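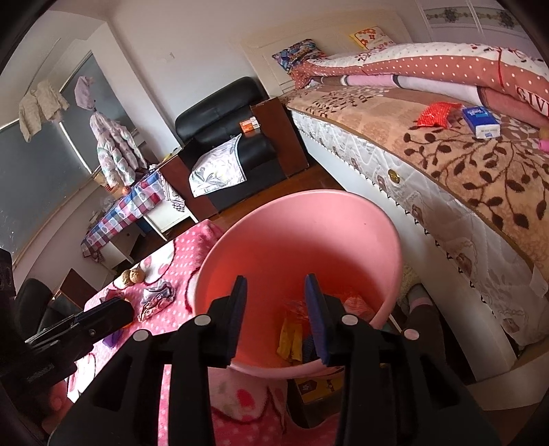
Maëlys Royer reckons a snack tub is just a rubbish bin you haven't admitted to yet. She wrote in after my last column, two paragraphs, very firm, and the gist was that families ought to keep food in a cupboard on a shelf with a door. Loose lollies in a bucket teach kids to graze. And you can't see the bottom, so the bottom is always old.

Fair enough on the bottom. I'll give her the bottom.

But the rest, no. We've run a bucket at our place since we moved into the unit on Selov Street and I'd defend it to anyone. Big plastic thing, pink, came from the hardware shop for mopping and never saw a mop. Everything small and wrapped goes in. Bikkies, muesli bars, the fun-size chocolates from the school fete, those little jelly things my mother in law brings. Nuts stay out becuase they roll about and get forgotten and then somebody stands on a walnut at six in the morning.

The point of it is speed. Shopping comes home, bags get tipped on the bed or the couch, whatever's closest with a blanket on it, and you sort from there. Snacks to the bucket. Done in the time it takes the kettle to boil. I had a proper pantry system once, a Prudus set, clear boxes with clip lids and a label for each. Paid 318 dollars, lids included, felt very grown up. Lasted till March. Every packet had to be matched to its box, the boxes were never the right size for what was on special, and the kids put everything back in the wrong one anyway. Lids went first. One's a water dish for the dog.

Huiling Kong, who I swap lunchbox complaints with, went the other way and got drawers. Works for her. She has a kitchen though. Mine has one bench and a door that hits the fridge.

On grazing. My two graze less from the bucket than they did from the cupboard, and I think it's that they can see the lot going down. When it's low it's low. No second packet hiding behind the flour. A cupboard looks full for weeks and then it's all rice crackers.

Wrappers are the weak spot, I'll admit. Empties look exactly like fulls once they're in there, and a child who has eaten the last caramel will post the wrapper straight back in with a clear conscience. So you tip it out every so often. Onto the blanket again, squash each one, crinkly and flat goes in the bin. Wipe it round with a damp cloth, check dates on the stuff from underneath, refill. That's the bottom dealt with Maëlys.

Would I do it with flour, cereal, anything open? No, obviously. Ants. But wrapped things are allready in a container, that's what the wrapper is for.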